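The Miludov Clinic held its open day on Sunday, July 12, 2026, and I went for the free blood pressure check and the sandwiches. The sandwiches were gone by the time I found parking. My blood pressure may have reflected this.

Miludov is the new outpatient building of the Nornthorpe hospital group, across the road from the old one, and joined to it by a glass footbridge that wasn't open yet. You could look at it from either end. I looked at it from both, which meant crossing four lanes of traffic twice with a balloon I'd been handed at the door.

Tours left from the lobby in groups of 24. Ours was led by Fernanda Garcia, a physical therapist with the kind of voice that makes you stand up straighter. She walked quickly. I suspect that was part of the screening. We saw the rehab gym first, and everyone wanted a turn on the balance platform, including a man in flip-flops who was told no, then told no again. A retired bus driver held a single-leg stand so long that Fernanda had to move the tour on without her. She caught up by the pharmacy.

The imaging floor was mostly closed doors and signs about metal. I liked the waiting area, though. The chairs have arms on both sides and there's a gap between rows wide enough for a walker, and if you've ever climbed over six pairs of knees to reach a receptionist you'll know why I wrote that down.

Then the talks. Martim Moreira spoke in the Bíró lecture room about raising money for the patient transport fund through the Starstead 10K, the group's charity run every November. They had 400 runners signed up last year and would like more. He showed the route on a slide and described the hill after the reservoir as "rolling." I've driven up that hill. My car didn't think it was rolling.

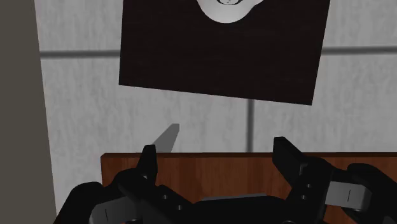
He did make a good case for the fund. It pays for rides home after treatment, mainly for people who live out past the bus line, and a missed ride often means a missed appointment. Somebody asked if you could walk the course. You can, and they keep the finish open until the last walker is in. I put my name on the sheet at that point, partly because the pen was right there and the woman behind me was watching.

A few practical notes if you go to the next one. Park behind the old building and ignore the sign for the new garage, which sends you around the block and back to the sign. The cafe takes cards only. The blood pressure table closes at three, and the line gets cut off before that. Training plans for the 10K are on a rack by the elevators, in beginner and regular versions. I took the beginner one. Week one is walking, with a rest day on Friday.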